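Looking after a wooden coat stand and the hallway around it
26 September 2019
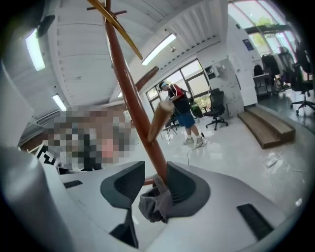
Most of the wear in a hallway comes from wet coats and grit. Deal with those two and the rest is a few minutes a week.

Wet coats

Shake them outside before hanging. A soaked wool coat should go on a wide hanger over the bath, not on a peg, until it has stopped dripping. A peg pushes a lump into the back of the collar and the lump dries in. If you have to use a peg, hang the coat by its loop and do up the top button so the shoulders keep their line.

Sewn-in loops give way sooner or later. Replace them with 4 inches of flat cotton tape, folded under at each end and stitched through the collar seam. Ribbon is too slippery and frays.

Stopping a stand from leaning

Stands go over when all the weight is on one side. Put the heaviest coat on the side nearest the wall and keep bags off the upper pegs altogether – a full rucksack is enough to tip a light one.

If it wobbles when empty, turn it upside down on a blanket and check the feet. Tighten any bolts by hand first, then a quarter turn with the key. On uneven tiles, stick a felt pad under the short foot. We use the Feltberg ones, which come in two thicknesses and can be stacked. Renew them every October before the heavy coats come out.

Loose pegs

Glued pegs work loose in a heated house. Pull the peg out, scrape off the old glue with a blunt knife and try it dry. If it still grips, a smear of wood glue and a night left alone will do. If it turns freely, wrap the end in one layer of thin cotton, glue, push home and trim the cotton when it has set. Wipe away any squeezed-out glue with a damp rag straight away, as stain and wax won't take over it.

Screwed pegs usually need only a matchstick in the hole.

Cleaning and waxing

Dust from the top down with a soft cloth. For greasy marks where hands go, use a cloth wrung out in warm water with one drop of washing-up liquid, then go over it with a dry one. Don't use spray polish on bare or oiled wood. It builds up and goes sticky.

Twice a year is plenty for wax. Tangen clear paste is the one in our cupboard, but any plain furniture wax is fine. Put on very little, leave for twenty minutes and buff. If a peg feels rough, rub it with 400 grit paper along the grain before waxing – a rough peg will pull threads in a knitted scarf.

Grit and shoes

Keep one mat outside and one inside. Beat the inside one weekly. A shallow tray lined with newspaper takes the worst of the boots. Change the paper when it is damp, and keep the tray off a wooden floor with a couple of strips of cork underneath.

Gloves and scarves get one basket each. Empty both in spring and wash the lot before putting them away.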